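# Pliletti Site Notice Board

Planning rules say a notice of your application has to be posted where the public can read it. They are less clear on what happens when it rains. The Pliletti is a lockable outdoor board for zoning hearings, variance requests and permit postings, built to outlast the paperwork - and we have seen how long the paperwork can take.

**What you get**

- Galvanized frame with a hinged clear door
- Two keys, the second for when the first goes to the hearing in someone's coat
- Ground stakes, or brackets for an existing fence
- Weight: 9 lb
- Part no. 3244

The door seals on all four sides. Notices stay legible, including the paragraph on parking that everyone will object to anyway.

**Price:** $225 each. Orders of 50 or more ship on a pallet, and we assume you are redeveloping a downtown.

The taller Vidal post kit is sold separately and is back in stock in July. Check your local code for posting height before you dig. Ours changed twice while we were writing the instructions.
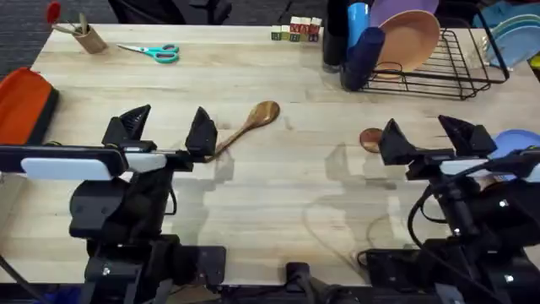 Nimal Sheikh writes that his stood on a corner lot through a full appeal and two continuances, and that the lock still turns, though he would have liked a third key.

Spare keys are $9 a pair. Quote the number stamped on the lock when you order.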